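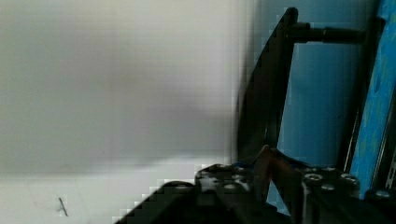 Surfaces and Background Colors for a Small Work Table
Project report, Mingxuan Ren

1. Introduction

In this project I studied how the color of a table and of the walls near it changes the work of a person who sorts small parts. The idea came from my summer job in July at Wirkport, where I sorted pins and short wires for many hours. The table there was brown and shiny, and my eyes were tired before lunch. I wanted to know if a paler table makes small dark things easier to find.

2. Materials

The table top was covered with pale gray sheet, without pattern. For the back side I used blue, because the supervisor had blue panels left from an older project and there was no budget for new ones. The sorting parts were a mixed box of 300 pieces from Sindurix, mostly pins, washers and cut wire. The lamp was a normal desk lamp with a white bulb.

3. Method

There were 12 participants, all students from my department. Each person sorted the same box two times, first on the brown table and on another day on the gray one. I gave no time limit but I stopped the clock when the person said "finished". Afterwards I looked on the table for pieces which were left behind and wrote down the number. One participant had to leave early and did the second part a week later.

4. Results

On the gray surface fewer pieces were left behind. The biggest difference was with the thin cut wires. On the brown table they were often missed, and on the gray one most people saw them at once, also when they were lying far to the side. For the washers I found almost no difference — they are shiny and easy to see on both.

The sorting time did not change much. The slowest person needed 900 seconds on the brown table and a little less on the gray.

5. Problems

The order was the same for everybody, so a part of the improvement can come from practice. I should have changed the order for half of the group. Also the gray sheet gets scratches, and a short scratch looks very similar to a piece of wire. Two participants tried to pick one up.

6. Next steps

I would like to repeat the test with a matte white sheet and with 70 pieces only, so that one round is shorter.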